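**Chalky film on black worktop, won't budge**

*posted by plernodby_kitchens_fan*

We moved into a flat in Brestasden in December and the black worktop goes cloudy however much I wipe it. I've been through a whole bottle of Erkon spray! Any ideas?

**Escobar**

Stop using the spray, it's probably leaving the film. Warm water, a tiny drop of washing-up liquid, then rinse and buff it dry with an old tea towel.

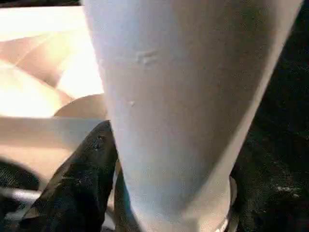 Do a small corner first and leave it overnight before you tackle the rest (mine took two goes, hard water round our way).

**mopbucket18**

Same here, never fixed it. Bought a big chopping board.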